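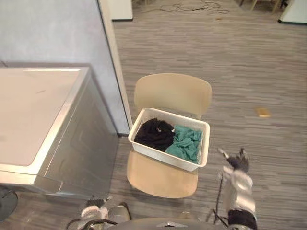 *Figure 1. The laundry station seen from head height, with the basket on the chair and both arms at the lower edge.*

**Course 182: Introduction to Service Automation**
**Handout 7: Notes on the demonstration visit to Visari, 9 November 2021**
Prepared by Ulla Keskinen, Department of Applied Engineering, Tarton College

These notes are for students who attended the visit and for those who were excused. They cover the material needed for the written report. Students who missed the visit should read them together with Chapter 2 of the course text.

## 1. Purpose of the visit

The first half of the course dealt with machines that do the same motion on the same part all day. Household work is different. A shirt has no fixed shape, and it never lands in the basket the same way twice. The Visari demonstration was chosen so that students could watch a two-armed robot work with cloth in a space furnished with ordinary household items.

Mervin Dufour, who leads the demonstration program at Visari, received the group in the Lévesque Building and spoke for 40 minutes before the robot was started. Questions were taken afterward.

## 2. The task

The task is to take clothing from a basket, one piece at a time, and transfer it. It is simple to state and hard to carry out. Mr. Dufour divided it into the following stages, which students should use as headings in their reports:

1. Find the basket and judge how it is turned.
2. Separate one piece of cloth from the next.
3. Close the hand on a fold.
4. Lift clear of the rim.
5. Carry and release.

Stage 2 received the most discussion. In Figure 1 a black garment and a teal-green cloth lie against each other in the basket, and the two differ strongly in color. Students should consider how much harder the same stage would be with two dark pieces. Note also that the basket sits at a slight angle to the chair. A program that expects the rim to be square with the seat will place the hand wrongly.

## 3. The hands

Most of the questions from the group concerned the hands. A person picks up cloth partly by touch, and the fingertips do a great deal of the work without our noticing. A robot hand must be given a surface that holds fabric and a shape that can enter a fold without pushing it away.
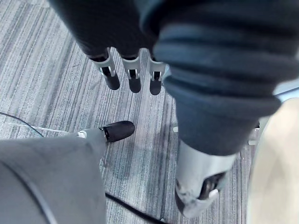
*Figure 2. Wrist camera view: linked fingers with rounded black tips, below a hand covered in dark fabric.*

Points to observe in Figure 2:

- The fingers are built as linkages, with the pin joints visible on the front face. Compare these with the two-jaw grippers studied in April.
- The covering over the palm and knuckles is soft and wrinkled. Fabric of this kind takes up room and changes outline as the hand moves.
- Cables lie on the floor near the hand. Cable routing is covered in Section 4 of the course text and may be mentioned in the report.

Mr. Dufour compared the fingers with those of the Retano hand, which the class has seen only in drawings. Students are not expected to know the Retano design in detail.

## 4. Cameras and what they miss

A robot of this type depends on more than one view. The head camera gives the layout of the work area. The wrist camera gives a close view of the fingers, and it is of most use in the last moments before contact. Neither is enough alone. 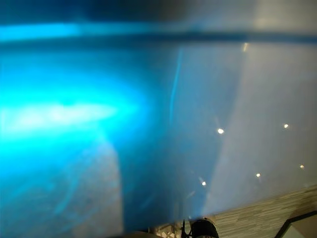
*Figure 3. View from head height with a glossy surface close in front. Small bright points, likely lamp reflections, are spread over the right half.*

Shiny surfaces are a standard problem in machine vision. They return light from elsewhere in the room, and a bright point on such a surface may be read as an object or as an edge. A surface very near the lens also hides what lies behind it. In Figure 3 only a strip along the bottom shows anything of the space beyond. Reports should state what a robot ought to do when a view gives this little information — stop, move the head, or rely on another camera.

## 5. Report

Length: 2 pages, typed. Answer all of the following.

- Which stage of the task would you automate last, and why?
- Describe one change to the station that would make the task easier. State what would be lost by making it.
- Explain how the head and wrist views should be combined at Stage 3.

Reports are to be handed in at the department office. Questions about the assignment should be directed to Ms. Keskinen during posted hours. Please do not contact Visari directly.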